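I got to the Ordale studio with wet shoes and no breakfast, so the first thing I noticed was the smell of toast. The second was the table. My host for the morning, who spent years running a kitchen shop before she started choosing mugs and flasks for a small catalog called Skiltley, has exactly one rule about tables: clear them. "I can't look at a cup when there's mail next to it," she told me, steering me past a coat rack and two boxes marked Jivier. "I end up reading the mail."

I'd come to talk about insulated mugs, which I know sounds like a thin subject for a whole morning. It isn't, at least not with her! She has strong feelings about lids (mostly against), stronger feelings about rims, and she will talk about handles until your own drink goes cold, unless of course you've got the right mug.

"People shop by color first," she said. "That's fine, I do it too. I saw a soft green and I wanted it on the table before I knew a single thing about it."

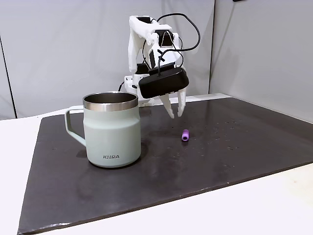 She likes a powder-coated finish because it gives your fingers something to hold. Glossy ones slide around on her, she says, especially when she's been buttering things. The green is the kind I'd call sage and my mother would call hospital, but it has grown on me. Next to a dark surface it looks almost creamy.

"Put a pale mug on a pale table and it disappears," she said. "Put it on something dark and you see the shape right away. You see if it leans in at the top or bulges or whatever it does. I used to tell customers to do that at home with a baking sheet."

I asked whether anyone ever did.

"One man did. He sent me a picture of the baking sheet and wanted to know where to buy another one."

We moved on to the handle, and this is where she really got going. She has a drawer at home with 43 mugs in it (a deep drawer, she insists), and she sorts them by handle. Round ones in the back, odd ones in front. A squared-off loop goes in front. She held up her own hand to show me how she hooks a thin handle like that -- three fingers through, thumb on top, pinkie tucked under for balance.

"A thick round handle feels friendly in the store," she said. "Then you go to put it in the cupboard and it takes up the space of two cups. The thin square kind, you can push right up against its neighbor."

I said I thought corners might dig in. She shrugged. "If it's full and you're walking up the stairs with it, maybe. I drink sitting down."

Her own testing is pretty low-tech. She fills a mug with tea at breakfast, sets it by the window, and takes a sip whenever she remembers. She writes down what she thinks in a notebook from Zhong, the stationery place downstairs, and she doesn't use a thermometer. Her scores go up to 5 and she has never given one. "What would I do after that?" she asked me. "Retire?"

The steel rim is the part that divides people. I grew up drinking from china and I still don't love the feel of metal on my lip, and I told her so. She nodded like a doctor who's heard it all before.

"Give it a week," she said. "The first few days you notice it every time. Then you go back to a thick ceramic one and it feels like drinking out of a flowerpot."

She does admit that bare steel inside shows tea stains, and that she's lazy about them. Baking soda, warm water, leave it overnight, a soft brush in the morning. She won't use anything scratchy, and she thinks bleach should stay in the laundry room. As for the outside, a damp cloth is plenty for her.

What about names on mugs? She's picky there too. Small and low down is her preference, gray letters if there must be letters, the way KIIRA does it near the bottom. A big slogan across the middle makes her tired before she's had her tea.

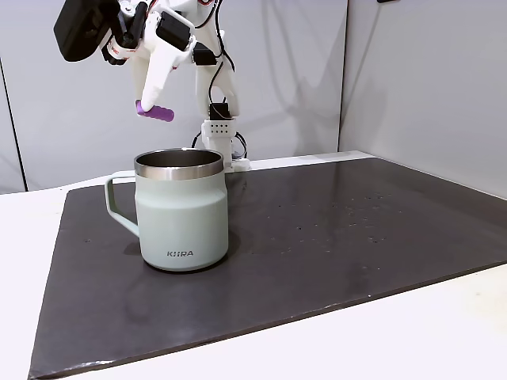

Skiltley's other buyer doesn't agree with her about any of this, and was happy to say so over the phone that afternoon. A mug without a lid is only half a mug, came the verdict, and square handles are for people who never carry two drinks at once. Tea stains, on the other hand, add flavor and should be left alone.

I passed this along and got a long sigh. "We've had this argument since last August," she said. "The lid people never stop."

The new catalog will have 68 pages, and drinkware gets 3 of them. She wanted more. I asked what she'd cut to make room, and she said napkin rings without even stopping to think -- then asked me not to print that, then said oh, go ahead.

I drove home and tried the baking sheet trick with my own favorite cup. It leans to the left. I've had it for years and never noticed.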